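Wrist camera gallery, block and basket task, March 2022

These pictures come from the teaching sessions we ran on the Flaka arms at the Zestbridge workshop. The task is a plain one. There is a basket on a white table and there are toy-sized cubes, and the operator has to get the cubes into the basket by driving the arm from a hand controller across the room. Everything the operator does gets saved along with the camera views, and the saved runs are what the arm learns from later.

We picked blocks and a basket for the first round so that new operators could get the feel of the controls before moving on to cups and lids. A person who has never driven the arm usually needs 13 practice runs before we start keeping any. After that a session is 81 runs, with a break in the middle. The target for the month was 1,000 kept runs across all stations.

The pictures are from the small cameras at the gripper. Operators get this view on the left screen and the room view on the right. Most of them start out watching the room view and drift over to the wrist view for the last bit of the reach. 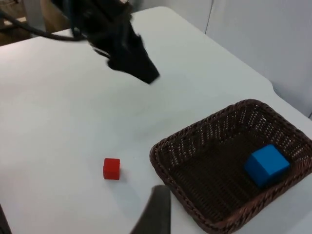

Speed was the main thing we had to correct in the first week. The controller passes hand motion straight through to the arm, so a quick flick of the wrist turns into a quick swing over the table. We turned the scaling down on the Vekton controllers and asked people to make one smooth reach, stop over the cube, and then go down. Runs got a little longer and a lot fewer were thrown out.

The start positions are changed between runs. The operator's partner moves the cubes by hand, steps back behind the tape, and says "clear." We don't use marks on the table for this. If the cubes always start in the same places, the arm learns the places and does badly as soon as something is moved.

Cubes near the basket are the hard ones. A finger needs room on both sides of the cube, and the basket wall takes away one side. Operators have two ways of dealing with it. Some turn the wrist until the fingers line up with the wall and then pinch from the ends. Others nudge the cube out into the open first and pick it up from there. We keep both kinds, but they are tagged separately.

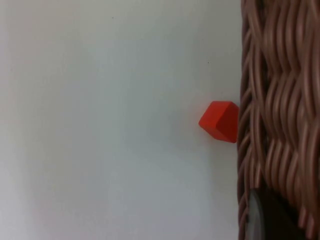 Red cube right up against the side of the basket.

A run is kept if the cubes end up in the basket and the basket is still on the table. Bumping it is fine. A dropped cube is fine too, as long as the operator goes back for it without help. Those recoveries are worth having, and we stopped deleting them after station 17 was set up.

Notes for anyone using the full set: the room views and controller logs are stored with the wrist views under the same run number. The runs tagged "nudge" are in their own folder. The Gachanja station used a different table height, so don't mix its runs with the others until the offset has been applied. Cups and lids will get a separate page.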